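January 1, 2018

Happy new year to whoever reads this first (probably Jurgita, who never seems to stay away from the office as long as she says she will). I meant to write up the in-app ad test before the break and then December got away from me, so I'm sitting here with leftover cake and a pot of coffee, putting it all down while I still remember why we did things the way we did.

The question from Joneck was simple enough. They buy full-screen ads and small banners inside the Trandel weather app, and they wanted to know if the banners were doing anything at all, or if they were paying for thumbs brushing the bottom of the screen on the way to the hourly forecast. Everybody in this business has suspected that about banners for years, me included. So we set up a split: half of the test group got the banner at the bottom as usual, and the other half got it moved up under the first block of forecast, with a bit of white space on both sides so you'd have to mean it to tap it.

We logged 1107 taps on the bottom banner over the test period and 700 on the one higher up. If you stop there, the bottom one wins and we all go home, and that was pretty much what the first dashboard said. But then Gonzalo pulled the landing page numbers, and a great big share of those bottom taps were back in the weather app before the Joneck page had even finished loading! The higher banner lost far fewer people that way. I don't want to put a percentage on it yet, as the timer on the landing page was set differently for the first few days and I need to throw those days out and run it again.
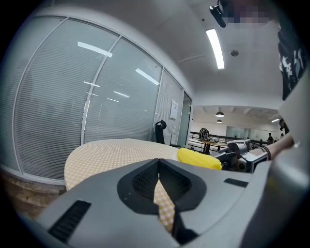
Mobile Ad Measurement Group, Clisbridge

A thing I want to get down before I forget it: the exit timer. We count someone as gone if they return to the app within 2 seconds. Trinidad thinks that's too strict for people on slow connections, who may give up on a page they truly wanted to see, and I think she has a point. She suggested using the time from page load and not the time from the tap, which would be fairer, but the app only sends us the tap. I've asked Tin-yau if the next build could send both. He said it was a small change and then he said it was a medium change, so we'll see what it is when he gets to it.

The full-screen ads I'm leaving alone for now. The close button came in late on some of the older phones, long enough for people to tap the ad while they were hunting for it, and until that's fixed I wouldn't trust a single number from that side. Rosalía has the list of phone models. Please don't send the full-screen chart to Joneck, even if they ask nicely, and they will ask nicely.

Aguirre came back to us too, the shoe people. They want to run the same test with a 40 day window and their own artwork, and they'd like the ad to shake a little when it comes into view. I wrote back that I'd rather test it still first and then moving, one thing at a time, or we won't know which part did what. No answer yet, but it's the holidays and I'm not going to chase anyone this week.

Things left for me:
rerun the banner split without the bad timer days
ask Gonzalo to keep the raw tap log, he usually clears it out
write Joneck a short note with no charts in it
check whether the frequency cap was on for the higher banner (I'm fairly sure it was, but I've been fairly sure before)

Trinidad, if you get in ahead of me, the query is saved in the shared folder under banner split, second version. The first version counts double taps as two, so leave that one be. I'll pick this up again once the rerun is through.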